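Parcel cell pre-purchase checklist – Drornstead, May 25, 2018

1. Waybill label on scanner column legible: OK
2. Bag grip, soft mailers: OK to quote
3. Forearm sleeve spares: 2 in Tukuvon quote, ask for 3
4. Cable routing at wrist: open – Govero to price clips

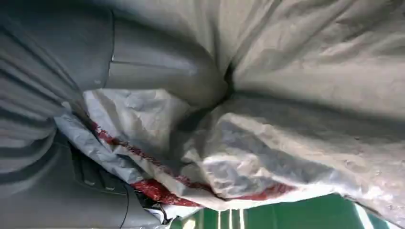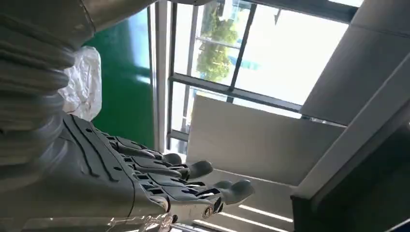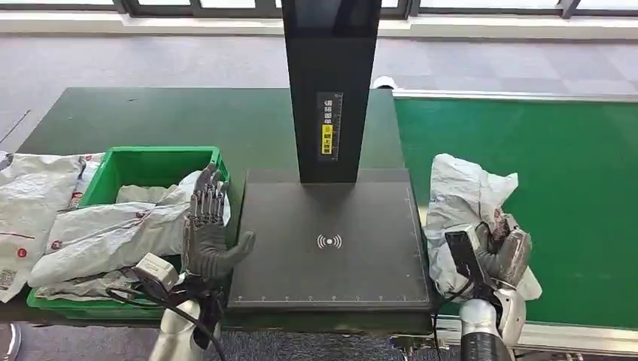 5. Belt guard: not in budget, move to February
6. Trial lot: 200 mailers before the deposit is paid
7. Service contract: Quispe terms not received. Hold order.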